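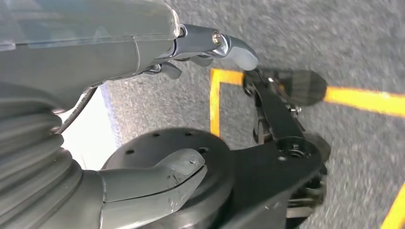
How to Fasten Down a Round Four-Hole Base

6 min read
23 comments

My neighbor Imani Villanueva asked me last month how I get my round bases to sit so flat, and I started telling her over the fence and went on so long that she suggested I write it down. So I have! The method is the same whether the base is going to hold a birdbath, a lamp or a little plant turntable like the one I put up at our old place in Edgate.

Start by finding the spot, and take your time about it. Set the base down where you think you want it, then go inside, make some coffee, and look at it from the kitchen window. I have moved bases a foot to the left more times than I care to admit, and it is so much nicer to do that before there are any holes.

Once you're happy, wipe the underside with a damp rag and sweep the surface it will sit on. A single grain of grit will make the whole thing rock. Press on the rim with one finger, first over one hole and then over the one across from it, and feel for a wobble. If it tips, lift it and sweep again - or slip a thin rubber washer under the low side.

Now mark your holes. Hold the base steady with your free hand and push a sharp pencil straight down through each hole in turn. Draw a short line on the rim too, in chalk, and carry it over onto the surface so you can put the base back exactly the same way around. Holes that look evenly spaced often aren't quite!

Lift the base off and drill your pilot holes, a bit narrower than the screws. For wood I go in an inch or so. For concrete you'll want a masonry bit and plugs to match the screws.

Set the base back on its chalk line and start all four screws by hand, just a few turns each. Then tighten them in a crisscross, the way you'd do the nuts on a car wheel, a little at a time. Please don't run the first one all the way down, however tempting it is (I did this with my very first one and it leaned for years).

Go around once more with the screwdriver the next morning. Mine nearly always take another quarter turn, and after that I leave them be until spring.

269 shares
Last updated November 26, 2020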